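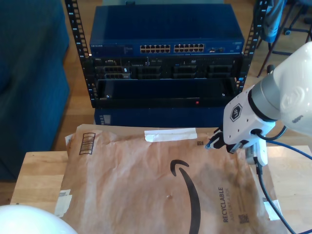
# Teaching a gripper to pick up flat mailers: collecting and weighting your demonstrations

If you've followed our earlier pages on boxes and tubs, you'll already have an arm that can pick up most things with a decent edge to hold. Flat paper mailers are a different sort of trouble, and I'll admit they kept us busy for a good deal longer than we'd planned (most of April, in fact!). What follows is the method we settled on at Condgate, written out at a gentle pace so that you can follow it on your own bench.

You'll need a working arm with a parallel gripper, the Kulmont recorder set up as in the first tutorial, and a stack of paper mailers. Do save up used ones. Fresh envelopes are all stiff in the same way, and a policy trained only on those goes to pieces the moment it meets a crumpled one.

## 1. Record the demonstrations

Record 200 demonstrations by hand. Before each one, drop the mailer on the table and leave it however it lands, wrinkles and all. I know the temptation to straighten it is strong, but please resist!

Bring the fingers down near a corner, pause just above the paper, then lower and close slowly so the sheet gathers into a small fold between them. Lift, hold for 2 seconds, and stop the recording. If the mailer slips, keep the file and mark it as a slip; you'll want it in step 3.

## 2. Split the set

Put 180 demonstrations into training and keep the rest back for checking. Split by mailer, so that no single envelope turns up on both sides. We forgot this the first time round and spent a whole Sunday feeling very pleased with a score that meant nothing at all.

## 3. Weight the closing phase

This is the part that made the difference for us. In a plain recording most of the time goes on travelling, and the bit that matters, where the fingers meet the paper, is over in a moment. Open the set in Danzer, mark the stretch from the pause to the first lift, and raise its weight:

 phase: close
 weight: 70
 include_slips: false

Leave the travelling phase at its default. The slips stay out of training, but run them through the checker afterwards, as they show you which corners are causing bother.

## 4. Train and try it

Start training with the Uremano defaults and go and have a cup of tea, or several. When it's done, run the policy at half speed first, with your hand near the stop button. If the fingers close too high, look back at your pauses: ours had been drifting upwards as we got tired, and the policy had copied us faithfully. Re-record the worst of them and train again from the beginning.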